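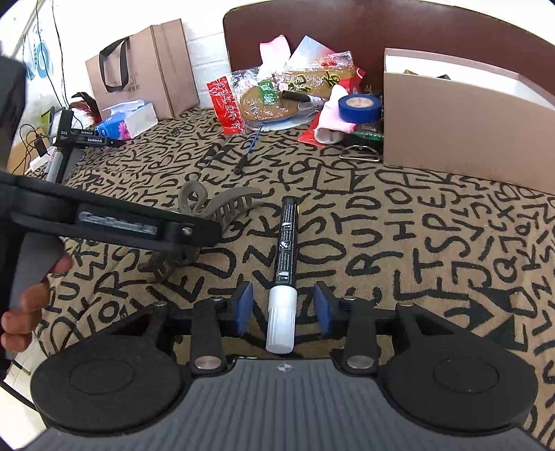 제4장 소형 생활용품의 분류와 상자 수납

4.1 개요

제3장에서는 선반과 서랍처럼 위치가 고정된 수납 공간을 다루었다. 이 장에서는 탁자 위에 놓인 소형 물품을 상자로 옮겨 담는 작업을 다룬다. 대상은 한 손에 들어오는 크기의 물품, 즉 필기구, 머리 집게핀, 열쇠고리, 줄자, 소형 용기 등이다. 이러한 물품은 개별 부피가 작으나 형상이 일정하지 않아, 총부피만으로 상자의 크기를 정하면 실제 수납량과 차이가 생긴다.

이 장을 마친 학습자는 다음을 수행할 수 있어야 한다.

(1) 소형 물품을 형상에 따라 구분하고 각 부류의 배치 방향을 정한다.
(2) 작업면의 덮개 재료가 물품의 식별과 이동에 미치는 영향을 설명한다.
(3) 주어진 물품 목록에 대하여 상자의 내부 치수와 담는 순서를 결정한다.

주요 용어: 장축, 걸림부, 작업면, 유효 용적, 충전율, 테두리 여유

4.2 형상에 따른 구분

소형 물품은 봉형, 판형, 집게형, 불규칙형의 네 부류로 나눈다. 봉형은 길이가 지름의 3배 이상인 물품을 말하며 마커 펜이 대표적이다. 흰 뚜껑과 검은 몸통으로 된 마커와 같이 양끝의 색이 다른 경우에는 뚜껑 쪽을 기준단으로 삼아 방향을 기록한다. 뚜껑에 세로 홈이 있으면 그 부분을 잡는 위치로 사용할 수 있다.

집게형은 빗살 모양의 이가 있는 머리 집게핀과 빨래집게를 포함한다. 곡선형 턱과 이는 모두 걸림부로 취급한다. 걸림부가 직물에 닿은 상태에서 물품을 수평으로 끌면 직물이 함께 당겨지므로, 집게형은 반드시 수직으로 들어 올린 뒤 이동한다. 봉형에는 이 제한이 적용되지 않는다.

판형과 불규칙형의 세부 기준은 4.5절에서 다룬다.

4.3 작업면의 조건

작업면에는 천을 까는 경우가 많다. 천은 봉형 물품이 구르는 것을 억제하고 탁자 표면의 긁힘을 줄인다. 반면 문자나 기호가 인쇄된 천 위에서는 작은 물품의 윤곽을 배경과 구별하기 어렵다. 갈색 바탕에 검은 대문자가 인쇄된 직물에 올리브 갈색 집게핀을 놓은 배치가 그러한 예이며, 바탕과 물품의 색상이 가깝고 무늬의 명암 차가 크다. 같은 천에서도 흰색 부분이 있는 물품은 비교적 쉽게 구별된다.

스투식스(Stusix) 생활공학실의 파나요티스 지브코비치(Panagiotis Živković)는 무늬 있는 천과 무늬 없는 천에서 물품 1,283점의 식별 여부를 비교하였다. 무늬 있는 천에서 첫 시도에 바르게 식별된 것은 1,174점이었다. 식별에 실패한 물품은 대부분 집게형과 불규칙형에 속하였다. 이 장의 연습에서는 두 종류의 천을 모두 사용한다.

4.4 상자의 선택과 배치

상자는 뚜껑이 없거나 완전히 열리는 직사각형을 기본으로 한다. 내부가 밝은 무채색이면 바닥에 남은 물품을 확인하기 쉽다. 테두리의 색이 내부와 뚜렷이 다르면 개구부의 경계가 분명해져 물품을 테두리에 부딪치는 일이 줄어든다.

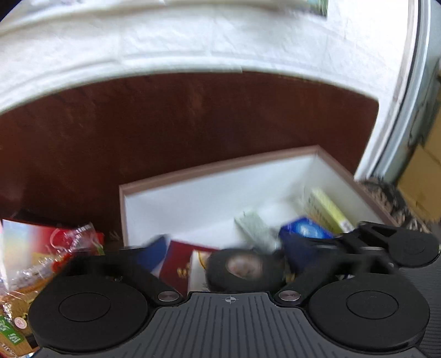 개구부의 경계가 확인되면 테두리 여유를 정한다. 테두리 여유는 가장 위에 놓인 물품의 최고점에서 테두리 상단까지의 수직 거리로, 이 책에서는 8 mm를 최솟값으로 한다. 로부드베리(Rovudberg) 방식에서는 이 값을 상자 높이에 대한 비율로 정하지만, 얕은 상자에서는 여유가 지나치게 작아지므로 여기서는 채택하지 않는다.

유효 용적은 내부 바닥 면적에 내부 높이에서 테두리 여유를 뺀 값을 곱하여 구한다. 충전율은 담은 물품의 부피 합을 유효 용적으로 나눈 값이다. 유효 용적이 465 cm³인 상자에 봉형만을 장축이 나란하도록 담은 경우와 집게형을 섞어 담은 경우의 충전율은 표 4.2에서 비교한다.

담는 순서는 다음과 같다.

1. 봉형을 상자의 긴 변과 평행하게 바닥에 놓는다.
2. 판형을 짧은 변의 내벽에 세운다.
3. 집게형은 턱을 닫은 상태로, 이가 아래를 향하게 하여 봉형 위에 놓는다.
4. 불규칙형을 남은 공간에 넣는다.
5. 테두리 여유를 측정하고 기록한다.

상자가 기울어져 있으면 봉형이 낮은 쪽 벽으로 모이므로 1단계 전에 바닥의 수평을 확인한다. 상자 주변에 가방이나 직물류가 있을 때에는 테두리와 겹치지 않는지도 함께 점검한다. 니시무라(Nishimura) 기록지를 사용하는 경우 측정값은 세 번째 열에 기입하며, 그랠라인(Graline) 기록지의 해당 항목은 부록 나에 정리하였다.

4.5 판형과 불규칙형의 세부 기준

판형은 두께가 가장 짧은 변의 5분의 1 이하인 물품으로 정의한다. 휘어지는 물품은 평평하게 편 상태에서 두께를 측정한다.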